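Recording demonstrations with the hand-held gripper: close work on a fan

In this part I explain how to record good demonstrations when the object fills almost all of the view. I suppose that you have already finished the calibration from part one and that your gripper has the newest Drodon fingers. If you still use the old short fingers, please print the new ones first, as the numbers below will not fit.

Our task is simple to say: bring the gripper to the front of a table fan, close the fingers on the plastic guard, wait, open, go back. We recorded 56 demonstrations of it in Malldale and kept 50. The other six were my mistakes of speed.

Before you start

Unplug the fan. Put it where you can reach it from the front and from both sides without changing your feet. Start the recorder, check that the counter of frames is moving, and hold the tool still for two seconds. The Varkard script uses this still moment to find the beginning.

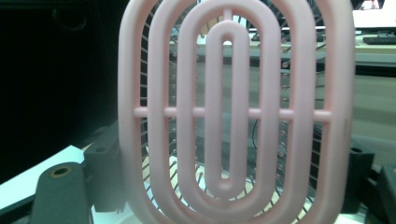 The approach is the part which needs the most practice. Begin from 40 centimetres away and come forward in one slow movement, with the wrist already turned the way you want it at the end. Do not correct the wrist in the last moment, it gives a small jump in the data and the policy will learn this jump. When you are close, you cannot use the outline of the fan any more, so choose some marks which stay in view. I use the crossbar of the pink guard as my level line, and the tall narrow loop in the middle tells me if I am left or right. The dark fingers should come up on both sides of the guard with similar space. If one side is tighter, go back and begin again.

Closing the fingers

Press the trigger slowly until you feel the plastic, then stop pressing. The rings can bend if you squeeze more, and behind them is the wire grille, which you should not push. Hold for one second. Open fully, and only after that move back. Many beginners open and move back together, and then the guard is pulled a little with the finger.

Changing the conditions

After each ten demonstrations, change one thing. Turn the fan a little, or make your start point higher, or move the lamp. I do not change two things together, so that later I can find which one makes the trouble.

Checking the recording

Copy the files and run the check script. In one of our sessions it showed 3192 frames, and I looked at the first and last second of each demonstration by eye. Delete a recording if the tool was moving during the still moment, or if your hand passes before the lens.

Busisiwe Ngubane asked me if it is better to name files by the hour or by number. I name them by number and write the conditions in a separate text file. The training with the Ivanyshyn loader is in part three.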